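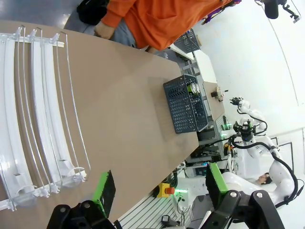
White rack frames with wire handles, next to a mesh basket with two cans in it.

Kirier Rack Frames and Baskets: Frequently Asked Questions

What is a rack frame?
It is a long, curved piece of white plastic with a thin wire handle. On its own it doesn't hold much. Frames are meant to be used in a row on a shelf or inside a cabinet, with the handles keeping cans, jars and packets in their lanes.

How many frames do I need?
Most kitchen shelves take two. If your shelf is deep enough for full-size cans lying down, order one more and use it as a divider. You can add frames later. The clips have not changed since the first version.

Do the frames come assembled?
The wire handle ships folded flat against the plastic. Swing it up until it stops. If it feels stiff the first time, work it back and forth gently. Do not use pliers, which will mark the wire.

My handle came out of its socket. Is the frame broken?
Usually not. Squeeze the two ends of the wire toward each other, line them up with the holes and let go. If the plastic around the hole has cracked, write to us for a replacement frame.

Can I store frames and baskets together?
Yes. Lay the frames side by side with all the feet pointing the same way, so the handles sit parallel and don't hook each other. Baskets can go next to them or on the shelf above. Don't put loose frames in the bottom of a full basket. The tabs catch in the mesh and are a nuisance to get out.

Should cans go in the basket upright or on their sides?
Either is fine. Upright cans are easier to lift out. Cans on their sides with the lids facing out take up less height, but they roll if the basket isn't full. Put something soft in the gap, such as a bag of rice or a folded dish towel.

Will the basket hold glass jars?
Yes, with the heaviest jars at the bottom. Carry a loaded basket with both hands underneath and not by the rim.

Can I put baskets inside one another?
Empty ones, yes. Turn them the same way first or they will jam. If two are stuck, run warm water over the outer one and twist.

How do I clean them?
Baskets: warm water, dish soap and a soft brush for the holes in the mesh. Frames: wipe with a damp cloth and dry the wire right away. Neither should go in the dishwasher. Bleach will dull the white plastic, and we don't replace frames damaged that way.

Do the clip feet leave marks on the shelf?
Not on sealed wood, glass or laminate. On fresh paint, wait 72 hours before setting frames down. We haven't tested them on wallpaper or shelf paper with a sticky back.

What colors are available?
Frames come in white only. Baskets come in dark gray. The sand color was dropped in March and remaining pieces are sold at the Flultville store only.

Can I order for a pantry or a school kitchen?
Yes. Orders of 200 pieces or more, frames and baskets combined, are handled by Radomír Murín in our Iordache office. Please include shelf depth and a delivery address with your request.

Who do I contact about a missing part?
Marites Lacson answers all parts requests. Send the order number and say whether the part is for a frame or a basket. Spare wire handles are sold in packs of 2.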